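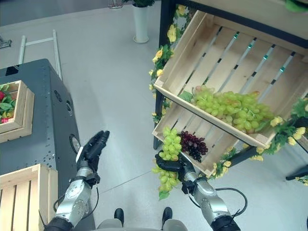 Grape-picking robot back on shift after cable and wrist check

Kedisberg, February. The two-armed robot at the Vokmont hall is lifting grapes again after a short stop for upkeep. Crew had it down for 3 hours in the morning. Right wrist cuff checked, forearm cables looked over end to end, finger joints wiped and run open and closed 200 times before any fruit went near them.

Service lead Alina Tudose said the trouble was a slow close on one hand. "Bunches are the worst load for it. Lots of small round things, all sliding," she said. The fruit is artifical, so nothing gets squashed, but shiny grapes slip easily.

Grip setting went from 235 down to 208 on the controller scale. Screws on the finger plates re-torqued the same morning. Wrist camera lens cleaned too, as it has to look past the gripper housing to find the fruit.
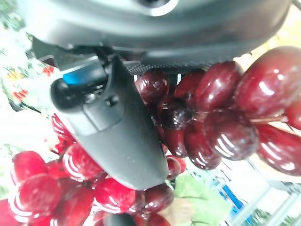 How often does the gripper get serviced?
Every 200 hours of running, plus a quick wipe of the fingers at each shift change.

Spare finger pads are coming from Puvley, and should be in by end of the month. The Bălan site gets teh same grip setting next.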